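About Pisgate

Hi, and thanks for clicking on the page most people skip! I started Pisgate because I was tired of rewriting the same planning code every time I changed jobs. I'd done it three times, in three different labs, and each time I swore the next version would be the one I kept. So one September I put what I had in a clean repository, called it Vomolia (a misspelling I never fixed), and began answering emails from people who wanted to use it. There are 14 of us now.

Vomolia is the thing we sell. It's a task planner for two-armed robots doing chores around the house, and it sits between the part that sees and the part that moves. You tell it what you want done, it works out an order for the steps and which arm gets which step, and when something goes wrong halfway through it makes a new plan from wherever things have ended up. That last bit took us longer than everything else put together. The early releases would just go back to step one, and I still get teased about it.

Then there's Fontes, our log viewer, which we wrote for ourselves and gave away. It lines up the camera video, the joint readings and the planner's choices on one timeline so you can scrub back to the second where things went sideways. A customer asked for a dark theme in the very first week. They got it (it's a bit purple, sorry).

Our test suite is called Kanton. It has 459 tasks in it, and every release has to run through all of them in simulation before we let it near hardware. The whole set takes one night if the build server is in a good mood. We've closed 3,000 tickets since we opened the tracker, and a good share of them began as a Kanton run somebody was grumbling about over coffee.

Laundry is my own favorite. Cloth has no fixed shape, the door has to be open before anything else makes sense, and a round glass door throws reflections that our perception code used to read as objects. I could talk about door glare all day. If you come visit, I probably will! 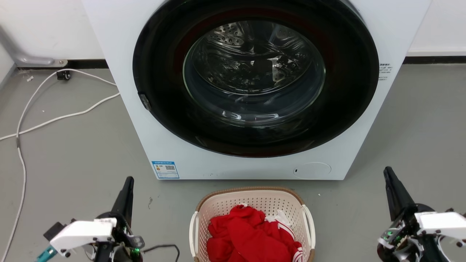 Laundry work: both grippers, a basket with something red in it, and the washer behind.

We're a small company and we like it that way. Whoever writes a feature also answers the support mail for it, me included. If you want to try Vomolia, the download page has a trial build and a sample project, and the forum is open to everybody, paying or not.

Page last updated 2018-01-23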